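**Lasholm opens free household sorting sessions for winter**

LASHOLM, December 14, 2020 – Clearing the kitchen table can be the hardest job in the house, and Jekano wants to make it a good one! The neighbourhood home-skills group is opening 15 places in its new Table First sessions, which begin in the new year and are free to anyone living in Lasholm.

Table First starts where clutter usually lands. People bring a mixed bag of small things from home (chopsticks, pens, sunglasses, whatever has piled up), tip it out on the cloth and work through it with a session leader. Cutlery goes to the drainer caddy, and everything else gets a home of its own. 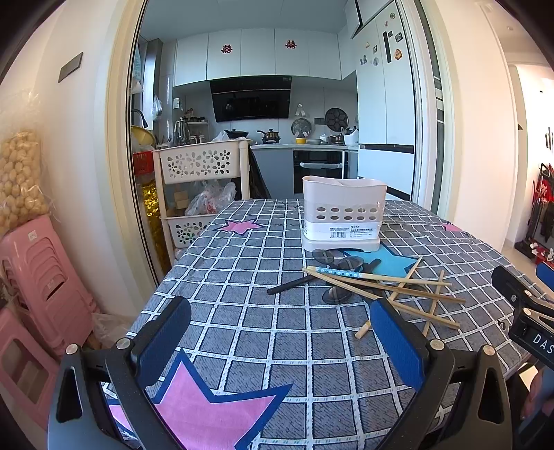
Sessions run for three weeks and move from the table to the rolling cart, then on to the kitchen cupboards. A trial held in August drew 21 people, and many asked for more time on carts and open shelves, so the second week is now given over to them.

"I love the moment when somebody finds a spot for the chopsticks and then just keeps going," said Qiuyue Du, who leads the program. "You don't need a big kitchen or fancy containers. A plain caddy and a cart on wheels will take you a long way."

Brurosex, the Lasholm housewares shop, is lending caddies and baskets for use during the sessions. Sign-up sheets are at the shop counter, and children are welcome with an adult.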